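The Siletby Bread Riot and the Grestby Assize: A Local History Project

Kanini Laizer and Iman Berrada
Second-year history, project report

1. What we set out to do

Our project looked at a food riot in the market town of Siletby in the spring of a bad harvest year in the 1790s, and at the trials that followed at Grestby. The riot gets one paragraph in the older town history, which says that a mob attacked a miller's wagon and that the ringleader was hanged. We wanted to find out who took part, what they were charged with, and whether the sentence described there was carried out.

We chose this topic after reading about crowd action in the first term. Most of the published work on the riots of that decade deals with ports and larger towns. Siletby was small, and its records had not been used much.

2. Sources

The main source was the bundle of depositions taken by the magistrates in the week after the riot. There are 31 of them, mostly one or two pages long. We also used the parish registers, the overseers' accounts and the gaol calendar for Grestby. The newspaper reports were short and copied from each other, so we treated them as one source.

The depositions have problems. They were written down by a clerk, and several witnesses use the same phrases in the same order. Many of the witnesses were employed by the miller or rented from him. Only four of the accused gave statements, and three of those are very short.

Iman transcribed the depositions and Kanini worked on the registers and accounts. We then checked each other's work. Two names had been misread the first time – both were corrected before we wrote section 4.

3. The riot

Trouble began in March, when the price of a quartern loaf went up for the third time since Christmas. A wagon of flour was due to leave Siletby for the canal wharf. At six in the morning a crowd stopped it at the bridge. One witness put the crowd at 200, another said only that the road was full.

The flour was taken to the market cross and sold at the old price. The money was handed to the miller's carter, who confirmed this in his statement. The town history leaves it out. Later in the day some windows were broken at the mill, and it was this damage that the magistrates concentrated on.
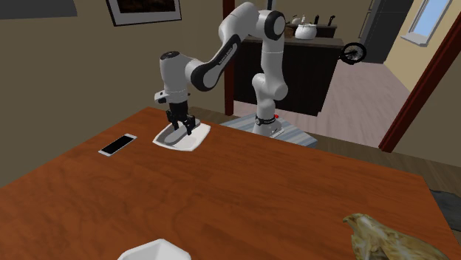
A troop of yeomanry arrived the next afternoon, by which time the streets were quiet. Arrests went on for several days. Most of those taken were weavers or labourers, and a third of them were women.

4. The trials

The gaol calendar lists 25 prisoners sent to Grestby in connection with the riot. More than half were discharged without trial when no witness appeared against them. The rest were tried for riot, apart from a weaver named in the calendar as Thos. Hallam, who was charged with stealing flour and found guilty. He was sentenced to death.

The town history stops at this point. The calendar has a later note in a different hand, giving a reprieve and transportation for seven years. We found no burial for him at Grestby or Siletby. His wife appears in the overseers' accounts for the next six years, receiving weekly relief, and she is never called a widow.

We think the story of the hanging came from a ballad printed in the town a generation later. It gives the condemned man a long speech from the scaffold, and parts of the speech are repeated almost word for word in the town history.

5. Limits of the work

We could not trace Hallam after the reprieve. The hulk registers we were able to see have a gap covering the months we needed. We also had no estate papers for the miller, so we do not know how much of his flour was normally sold outside the town.

With more time we would compare the names of the accused with the 628 households in the militia and rate lists for the district. Kanini has started this for the streets nearest the bridge, and the partial table is in Appendix B. The transcriptions are in Appendix A, with the original spelling kept.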